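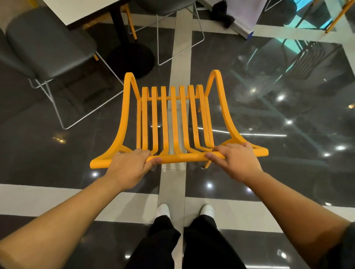

I moved the yellow chairs twice this week. The first time was Thursday, when the table went over to the window side, and the second was a day later, when it came back again because the sun sits right in your eyes at breakfast.

They are the Tralov chairs I wrote about in the spring. I bought 2 of them from Stivance after looking at the gray ones for a month. The yellow is closer to orange than it was on the website, and the finish is matte, so it doesn't glare. Against the dark gray tiles it is the only strong color on that side of the house, and I have stopped wanting to add another.

The slats are narrow and curl over at the top in small loops. I like the look of them. Dust likes them too. A cloth doesn't get down between them very well, so I use an old paintbrush, the flat kind, and go along the row from one side to the other. It takes a few minutes per chair.

For moving them, I pick them up by the rail with both hands and carry them in front of me. The feet spread wider than you expect and I have hit the door frame with them – the paint there needs touching up. Dragging is out. These tiles are glossy and show every mark.

I ordered felt pads from Trernley and they came off within days. The next set will be the rubber kind.

Cushions are still undecided. Tosh has a plain one in off-white that might fit, but it ties at the back and I don't want strings hanging around those slats. If I find one without ties I'll post the measurements.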